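My February of saying no to things

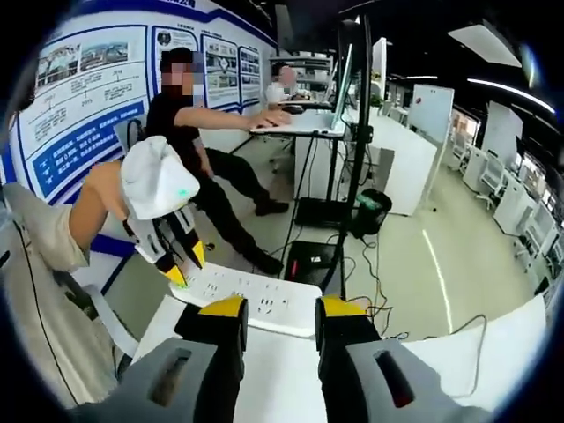 The white work table, mid-afternoon.

So I've been trying to learn to say no this month, and wow, I am terrible at it! My friend Sirkka Väisänen bet me 40 dollars I couldn't turn down 11 invitations before March (she knows me far too well) and I took the bet while eating her cake, so I wasn't thinking straight.

The first few were easy. A webinar, a candle party, somebody's cousin's improv night in Daststead. Then my old neighbor asked if I'd help her sort 129 jars of buttons and I said yes before she'd even finished the sentence. I like buttons! I had a great time!

What I'm finding hard is the little pause after the no, when I start babbling and end up offering to do something bigger. That's how I got roped into baking for the Karppinen family reunion last summer, and I still have the giant pans.

Anyway, I'm at six. If you were planning to invite me somewhere dull, please do it this week.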